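Le grand rangement des plastiques, galerie d'octobre

Partages : 14 | Commentaires : 6

Tout foyer possède un placard qu'on ouvre d'une main pendant que l'autre retient ce qui tombe. Chez nous, c'est celui des plastiques. Boîtes, couvercles, gobelets de pique-nique, un entonnoir que je soupçonne d'avoir appartenu aux locataires précédents. En octobre, j'ai décidé d'en venir à bout, table blanche dégagée, café servi, téléphone coupé. Tomomi Katayama, ma voisine de palier, avait promis de passer vers quatre heures pour récupérer ses boîtes à elle, qui vivent chez moi depuis le printemps dernier et commencent à avoir leurs habitudes.

Première règle, fixée à l'avance et violée dans le quart d'heure : tout ce qui n'a pas de couvercle s'en va. Deuxième règle : tout couvercle sans boîte s'en va aussi. Le problème, c'est qu'un couvercle orphelin a toujours l'air d'attendre quelqu'un.

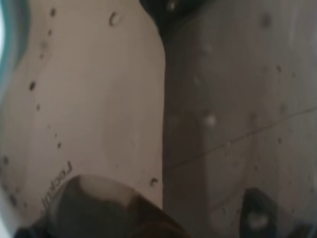 Du beige, des petits points sombres et un « Lock » en travers. De près, le plastique alimentaire a quelque chose de lunaire.

Je me suis penchée longtemps sur les inscriptions, ce qui est le début de la fin quand on trie. On commence par chercher un numéro dans un triangle, on finit par lire à voix haute des consignes de lavage en quatre langues. Kiyoshi Nakajima, qui m'a initiée au rangement par familles (les ronds avec les ronds, les carrés avec les carrés, et surtout aucun sentiment), range les siens en 14 minutes. Il me l'a écrit. Je n'avais rien demandé.

Pour les petites taches, j'ai tout essayé au fil des ans : le bicarbonate, le vinaigre, le citron, le soleil sur le rebord de la fenêtre. Le soleil marche assez bien sur la sauce tomate. Sur le curcuma, il éclaire la tache, et c'est tout. Surachet Hemmin, dans les commentaires de la galerie précédente, recommandait une nuit entière dans l'eau tiède avec une pastille pour lave-vaisselle. J'ai noté. J'ai aussi noté que je n'avais plus de pastilles.

Restait le chapitre des gobelets. J'en avais acheté une série chez Hattori, du temps où je pensais recevoir souvent sur le balcon. Le balcon fait la taille d'un paillasson, mais enfin l'intention y était. La série a fondu d'année en année, prêtée, oubliée dans des parcs, transformée en pots à pinceaux. 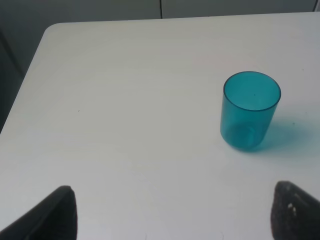
J'ai donc instauré une période d'essai. Un gobelet qui sert au moins une fois avant Noël garde sa place sur l'étagère du bas ; les autres partent dans le carton de Yasuo Miyazaki, qui équipe la cuisine de son club de marche et accepte tout, y compris l'entonnoir. Pour les boîtes, même régime, avec une dérogation pour celles qui ferment encore en faisant clac. C'est un critère de sélection comme un autre et je le défendrai.

Tomomi est arrivée à cinq heures moins dix. Elle a reconnu deux de ses boîtes, en a adopté une troisième qui était à moi, et elle est repartie avec le café. Le placard, lui, ferme. Il faut pousser un peu du genou sur la fin.

Prochaine galerie : le tiroir à ficelles, piles et modes d'emploi. Je ne promets pas de date.

À voir aussi
Le placard à épices, ou comment j'ai retrouvé trois cumins
Bac Jatik ou bac Mirkus : ma sous-pente a tranché
Ksawery Żak nous ouvre son cellier
L'étagère Tollov, un an après
Torchons : en garder combien ?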